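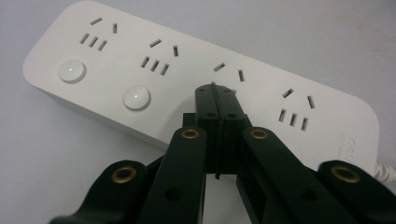 ## 3.2 Where the power strips live

I went into this part of the study expecting to write a page on desks and maybe a footnote on cables. The cables won. Once we started asking people in the Hastine apartments how they had set up their work corners, the talk kept sliding down to the power strip (where it sits, who gets which outlet, why the lamp is always the thing that loses its spot), so I gave it a section of its own.

We visited 20 households in Cleltport in April, all of them in the same building and all renting. I sat down with each household for a chat of about 600 seconds, timed on my phone, and then asked for a tour of every strip in the place. People were very patient with me!

**Figure 3.** A white four-outlet power strip on a pale gray surface. Each outlet has slots for a two-pin plug and, below them, slots for a three-pin plug. Two round white buttons are visible along one long side.

The type in Figure 3 is a good one to keep in mind while reading the rest, since it takes either kind of plug at every outlet. On paper that means four devices. In practice, the tenants with four-outlet strips mostly told me they got three, and the reason was always a fat charger hanging over its neighbor. One tenant had turned hers around so the charger stuck out past the end, and was very pleased with it.

Buttons came up more than I'd planned for. I had a single question about them, borrowed from the Popescu checklist, and it asked only whether people switched things off at night. What they wanted to talk about was pressing the wrong one. If the strip is on the desk, you look before you press; if it's on the floor behind a cabinet, you go by feel, and there goes somebody's router. In 8 households the strip had moved up onto a desk or shelf for this very reason, and it had stayed there even though everyone agreed it looked messy.

I coded the interview notes with the Trukamano scheme, which gave me 874 tagged remarks across all the topics in this paper. Remarks about reach and remarks about looks kept turning up in the same breath, so I stopped trying to pull them apart and tagged them as both. Section 3.3 picks up with the floor-level strips, and with the rugs people put over the cords.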